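Raltau 洗衣房双臂机使用手册（驻店版）
第四章　与机器同班：装载、交接与排班

4.1　阅读对象

本章写给洗衣房每天当班的人。采购部门可以跳过，他们要的内容在宣传册里，字号也比较大。第三章讲的是安装和校准，如果您翻到这里时机器还没通电，请先回去。

开始之前，请确认当班有两个人：一人负责分拣，一人负责看机（下文称“看护员”）。合同里写的是“减少人手”，排班表上目前还是两个人，只是其中一位的职务名称变长了。

4.2　班前准备

1. 在交接本上签名。交接本是纸质的，挂在门后。Drurker 排班软件里也有一个电子版，请两边都填，以纸质的为准。

2. 检查急停按钮。按下，确认手臂不能动作，再旋开复位。每班做一次，包括赶时间的那一班。

3. 清掉手臂活动范围内的杂物。椅子、水杯、昨天的外卖，都算杂物。

4. 分拣衣物。深浅分开，掏口袋，拉上拉链。这一步仍由人完成。机器能夹起一件衬衫，但不会对口袋里的圆珠笔产生任何怀疑。

5. 装筐。衣物松散放入，不要压实，不要高过筐沿太多。从前 Ignacio Herrera 一个人当班时，习惯用膝盖把衣服顶进筐里，一趟解决。现在请分两趟。

注意：不要把衣物叠好再放进筐里。有同事出于职业尊严坚持要叠，结果夹爪一次带起整摞，叠了等于没叠。

4.3　装载操作

1. 打开洗衣机门，开到底。门由看护员来开，手臂目前不负责这个动作。

2. 在操作屏上选择“装载”，再选筐型。筐型选错时机器不会报错，只会很有礼貌地夹空。

3. 退到黄线以外，按“开始”。

4. 观察第一次夹取。若夹爪抓到的是衣物的厚褶处，可以继续；若只捏住一个边角，按“暂停”，等手臂完全停住，把衣物抖松后再按“继续”。
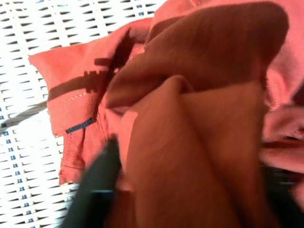
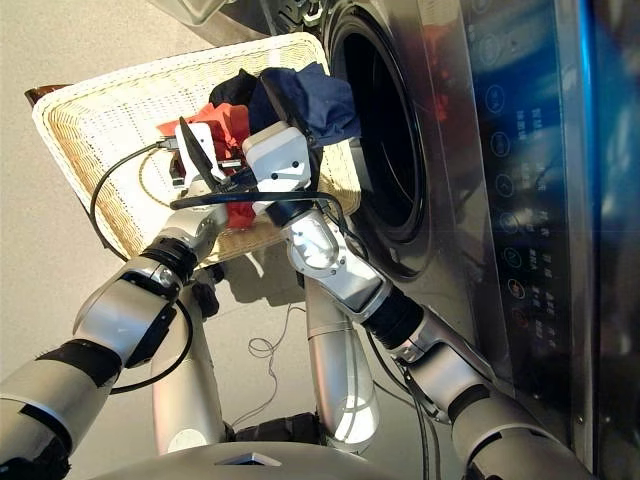 5. 全部衣物入筒后，用手沿门封胶圈摸一圈，取出夹住的袖口、袜子和带子，再关门。请先按“暂停”，手再进去。这句话在第二章出现过，在第六章还会出现，编写组并没有忘记自己写过。

6. 洗涤程序由看护员在洗衣机面板上选择。机器装的衣服，程序选错了，责任仍在人。条款见附录，措辞比这里委婉。

警告：手臂运动时，不要伸手“帮它一把”。我们理解这种冲动。看着别人慢吞吞地做一件自己闭着眼睛就能做完的事，确实难受，但两条手臂并不知道您是在帮忙。

小心：线缆如与筐沿或衣物缠绕，先停机，再理线。不要拉扯线缆来挪动手臂。

4.4　装载时间与您的时间

试用期间，一筐衣物由 Celeste Daza 手工装完，用时 2 分钟；同样一筐由机器装完，用时 14 分钟。Farías 的销售代表指出，这 14 分钟里员工可以去做“更有价值的工作”。随后我们查阅了看护员的岗位说明，其中写明装载期间不得离开机器。

两边的说法都已照录。在有人把它们调和之前，请按岗位说明执行。

看护期间可以做的事：
填写交接本；
缝补掉落的标签和扣子（在黄线以外）；
给下一筐做分拣；
坐着。

最后一项是 Wilma Vanhove 代表员工争取来的。她在洗衣房站了很多年，认为这是整套系统目前最明显的改进。椅子请放在黄线以外。

4.5　岗位变动说明

九月起，原“装机工”改称“装载流程看护员”，工资等级不变。Lorena Gaete 已就此提出书面疑问：既要会原来的活，又要会停机、复位、理线和填两份表，等级为什么不变。人事部门的答复是“正在评估”。答复到了之后，我们会更新本节。

腰背方面的情况要好一些。弯腰次数确实少了，夜班的同事反应最明显。相应地，盯着一件衣服在半空中晃来晃去所需的耐心多了，这一项暂时没有对应的护具。

新看护员须跟班两次，由老员工带教。带教内容除本手册外，还包括听声音。多数人干上一阵之后，隔着一排洗衣机就能听出手臂要卡住了。供应商对此很感兴趣，问能不能写成规则。Lâm Trương 试着写了一页，第一条是“听着不对的时候”，后面没有再写下去。

4.6　常见情况

夹爪反复夹空：检查筐型设置。仍然夹空时，把衣物往筐的中间拢一拢。

夹爪夹住筐体编条：按“暂停”，在操作屏上选“松爪”，不要硬掰。编条断了请登记，筐由 Plodwood 供应，补货不快。

一次夹起多件：不必处理，都要进同一个筒。

衣物掉在地上：由看护员捡起。操作屏会提示“目标已丢失”，语气比较沉重，实际情况通常是一只袜子。

手臂停在半空不动，屏幕也没有提示：等一会儿。还不动就按急停，通知当班主管，然后手工把剩下的装完。请在交接本上写明是手工装的，否则月度报告会把它算作机器的产量。

4.7　班后

1. 让手臂回到停放位，关闭操作屏。

2. 用干布擦夹爪，取下缠绕的线头。不要用柔顺剂擦，有人试过，之后它什么都夹不住。

3. 看一眼累计次数。每满 500 次装载，换一副夹爪指垫，备件在柜子下层。

4. 洗衣机照旧清理滤网。滤网不归机器管，从来也没有人提议过让它管。

5. 签名，下班。

本章修订于10月5日，星期二。修改意见请写在交接本最后几页，字迹尽量清楚。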